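Gripper Comparison Cell, Tabletop Cleaning Trial: Pre-Run Inspection Checklist with Comments
Urnine Finger Set against Ghorbani Finger Set, Right Arm
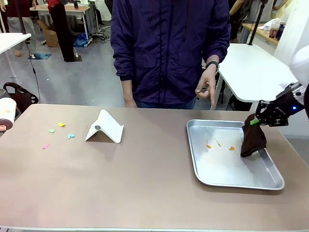 How often must this checklist be completed?
Once before the first run of each session, and again after any change of fingers, controller settings or camera position. A checklist from an earlier session may not be carried forward.

Site: Iltesberg workshop
Inspector: Etenesh Degefa
Operator: Suryani Purba
Reviewed by: Thenmozhi Kotian
Entries: S = satisfactory, A = action required, N = not applicable

Section 1. Work area

1.1 Floor behind the table clear of items within the operator's walking path. A
Comment: Cables and the power strip are to be moved against the wall before the afternoon runs. Cartons are not to be stored on the floor of the cell.

1.2 Table stable, top clean outside the tray. S

1.3 Personal bags removed from the table. A
Comment: A black bag was at the corner of the table. Bags belong on the shelf by the entrance.

1.4 Persons not assigned to the trial informed that the arm is live. S

Section 2. Gripper and arm

2.1 Finger fasteners tightened and marked. S
Comment: One mark on the Ghorbani set had worn off and was renewed.

2.2 Bright green finger component free of cuts and residue. S

2.3 Indicator light on the gripper lit before the operator approaches. S
Comment: The light is blue when lit. The color alone is not to be taken as proof that the arm is safe to approach. Confirm the state on the controller.

2.4 Grip force limit confirmed on the controller. S
Comment: Limit set at 32 newtons for both finger sets. S. Purba requests a lower limit for thin cloth. Referred to T. Kotian.

2.5 Emergency stop tested from the operator's position. S

Section 3. Wiping task

3.1 Metal tray placed on the right side of the table, within reach of the right arm. S

3.2 Crumbs placed inside the tray only. S

3.3 Cloth held by the gripper with the lower edge free to reach the tray floor. S
Comment: The dark brown cloth is to be used with both finger sets. Results obtained with any other cloth are to be logged separately.

3.4 Smears on the tray recorded before and after each run. A
Comment: The log sheet has no column for smears. Natsumi Tsuji will issue a corrected sheet. Until then, use the remarks field.

3.5 Operator's hands clear of the tray while the arm is moving. S
Comment: Watches and loose drawstrings are permitted behind the table but not within the reach of the arm.

Section 4. Camera and records

4.1 Fixed camera view covers the full tray. S

4.2 Run numbers continue from the previous session. S
Comment: The last logged run is 211. The present session is limited to 12 runs for each finger set.

4.3 Controller clock matches the camera clock. A
Comment: A difference of 4 seconds was found. Corrected at 9:40 a.m. and to be checked again at the close of the session.

Release: Runs may begin when items 1.1 and 1.3 have been cleared and initialed by the operator. Item 3.4 remains open until the corrected log sheet is received.

Copy to: Sosina Bogale, Wurkomthorpe office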